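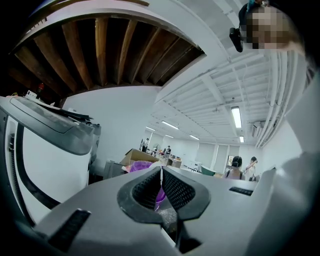

The Space Under the Treads

Iida Väisänen has measured the undersides of staircases for most of her working life, and she starts with the lowest point. In the workshop at Grelcombe where she draws up storage plans for private houses, a tape goes from the floor to the bottom edge of the stringer, then again every 300 mm along the run. The figures go into a table. Only then does she ask the owner what is supposed to be kept there.

An open staircase, with the undersides of the boards exposed, is harder to plan for than a boxed one. Dust and grit come through wherever the risers are missing or loosely fitted. The recesses between the boards are dark even in a white room, and that leads people to treat the whole area as a place for things they do not want to look at. Väisänen would sooner see it used as a work area: a surface for sorting, folding and packing, with storage kept to the low end.

Her standard layout divides the run into three zones. The lowest, where clear height is under 60 cm, takes boxes on runners that pull out toward the room. Fixed shelves are useless at this height, as anything at the back has to be reached lying down. The middle zone takes open shelving. The tallest part is left clear for a bench, set 88 cm from the floor for a person who works standing.

Plastics are the usual problem. Most households she visits keep a stock of bags, sleeves and sheet film, often near the stairs, and most of it is folded badly or not at all. Thin translucent film creases, traps air and takes up several times the volume it needs. It also slides. A stack of loose film on a shelf with no lip will be on the floor within the week.

Morfudd Prydderch, who tests household containers for the trade newsletter Urnirance, recommends separating film from rigid plastic before anything else is done. Film is pressed flat from the closed end toward the opening and rolled to the width of the box. Rigid pieces are stood on edge. Strong colors are worth having here, she says. A purple lid can be found in poor light; a clear one goes missing against a white wall.

Prydderch compared two box systems last August. The Furkitine range has a straight-sided box with a full-width front lip, and it sits well on runners. The Camenzind box tapers toward the base, so it nests when empty but wastes space when several stand in a row. In a run that would take 13 of the straight-sided boxes, the taper cost about one box in capacity. Her preference is for Furkitine under the low end and Camenzind on the open shelves, where nesting matters more.

Lighting is generally left until last, and Väisänen thinks this is a mistake. A strip fixed behind the stringer throws light down the wall and leaves the boards themselves dark. Fixed to the back of a tread and angled forward, the same strip lights the bench. Brown boards absorb a good deal of it. She does not recommend painting them – the finish chips at the edges, and the chips fall on the work.

Fixings into the stringer should be avoided unless its thickness is known. Shelving can stand on its own feet, tied back to the wall at the tall end. A gap of two fingers between the top shelf and the boards allows for cleaning with a soft brush, working from the highest tread down.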